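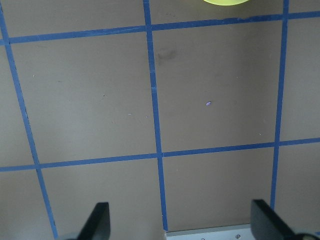

클리스토(Clistow) 소개

안녕하세요, 클리스토 홈페이지를 찾아 주셔서 고맙습니다. 저희는 어른들을 위한 작은 외국어 학교입니다. 루마니아어와 헝가리어, 그리고 몇 해 전부터는 불가리아어도 가르치고 있어요. 왜 하필 그런 언어냐는 질문을 참 많이 받는데, 그 이야기를 하려면 학교를 세운 틴쿠차 라두 선생님 이야기부터 해야 할 것 같습니다.

라두 선생님은 한국에 오신 첫해에 동네 도서관 열람실을 빌려 이웃 네 분과 루마니아 동화를 읽기 시작하셨습니다. 교재도 없고 칠판도 없던 모임이었는데, 한 분이 동생을 데려오고 그 동생이 또 회사 동료를 데려오면서 어느새 의자가 모자라게 되었지요. 결국 이듬해 3월에 지금의 건물 2층을 얻어 간판을 달았고, 그때 첫 수강생이 18명이었습니다. 그중 몇 분은 아직도 저녁반에 나오십니다(이제는 선생님들보다 속담을 더 많이 아세요!).

수업은 한 반에 14명까지만 받습니다. 기초반은 글자와 발음부터 아주 천천히 나가고, 중급반부터는 신문 기사나 편지, 요리책처럼 실제로 쓰이는 글을 읽습니다. 문법을 소홀히 하지는 않지만, 틀려도 일단 입을 여는 분위기를 무엇보다 아끼는 편입니다. 출장을 앞두고 급하게 오시는 분도 계시고, 며느리나 사위와 이야기를 나누고 싶어서 오시는 분, 젊은 시절 여행한 도시가 그리워서 오시는 분도 계십니다.

학교 안쪽에는 '벰스카'라고 부르는 작은 서가가 있습니다. 졸업하신 분들이 여행길에 사다 주신 소설과 그림책, 오래된 사전이 꽂혀 있고, 수강생이면 누구나 한 번에 두 권씩 30일 동안 빌려 가실 수 있어요. 반납이 조금 늦어도 야단치지 않으니 걱정하지 마시고요. 학기 마지막 주에는 다 같이 음식을 한 가지씩 해 와서 나누어 먹는 저녁 모임도 엽니다. 수강생이 아니어도 가족이나 친구와 함께 오시면 반갑게 맞이하겠습니다.

등록 전에 수업을 한 번 들어 보고 싶으시면 사무실로 전화를 주시거나 편하게 들러 주세요. 차 한잔하시면서 어느 반이 맞을지 같이 이야기해 보면 좋겠습니다. 상담은 무료이고, 예약 없이 오셔도 괜찮습니다.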